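Lirkholm Trestle Workbench Review: Six Months in a Small Workshop

I bought the Lirkholm bench in March to replace a folding table that had started to sag in the middle. It sells for $229 with the pine top, or a little less if you buy the trestles alone. I paid full price for the complete set.

The bench comes in one long box. Inside are two trestles, a stretcher bar, the top in two halves, and a bag of bolts. The instructions are a single folded sheet with drawings and no words. Most of it was clear. The step where the two halves of the top are joined was not, and I had to take it apart once and flip one half over. The hex key in the bag is too short to get any force on the bolts, so use your own if you have one. Start to finish it took me most of an evening.

Once it was together the bench was more solid than I expected for the price. There is a slight side-to-side sway when I plane across the grain. Along the length of the bench I notice nothing. I added a heavy plank to the lower rails and put my toolboxes on it, and that took care of most of the sway. The maker rates the top for up to 50 pounds per shelf bracket if you add their shelf kit, but I did not buy the kit and can't speak to it.

The top is soft. Within a week I had dents from a dropped chisel and a ring from a can of stain. I gave it two coats of oil, which helped with the stains and did nothing for the dents. If you do metalwork or anything with sharp corners, plan on a sheet of hardboard over it. 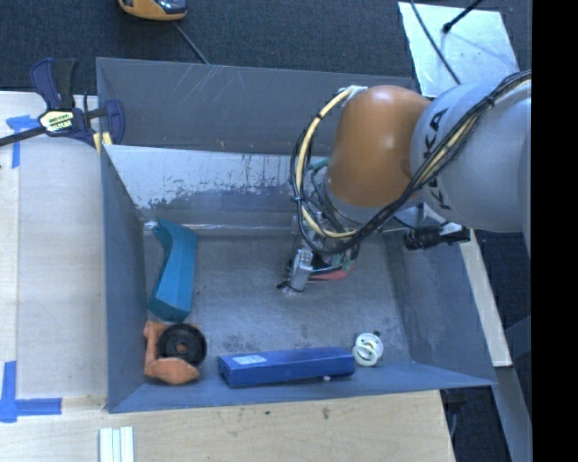 Height is adjustable on each trestle by moving two pins. The steps are too far apart for my taste. One setting is good for sawing and the next one up is good for soldering, and I would have liked something in between for general assembly. Moving the pins with the top loaded is a bad idea. Clear it first and do one end at a time.

For comparison, I used the Trernia bench for a couple of years at a shared shop. The Trernia has a beech top and a proper front vise, and it costs a good deal more. It is the better bench if you work with hand tools every day. It is also very heavy and does not come apart, so it was out of the question for my space. I bolted a small Paulík vise to the left end of the Lirkholm, and it holds well enough for boards up to the width of a shelf.

Two complaints. The plastic feet on the trestles slip on smooth concrete, and I ended up gluing rubber pads under them. One of the bolts was also missing its washer. I wrote to the company through the form on their site and got a replacement bag in the mail nine days later, with no questions asked.

I would buy it again at the same price. If you already own a decent slab for the top, get the trestles alone and save the money.

Rating: 4 out of 5

Pros: price, stiff along its length, comes apart for moving
Cons: soft top, slippery feet, wide gaps between height settings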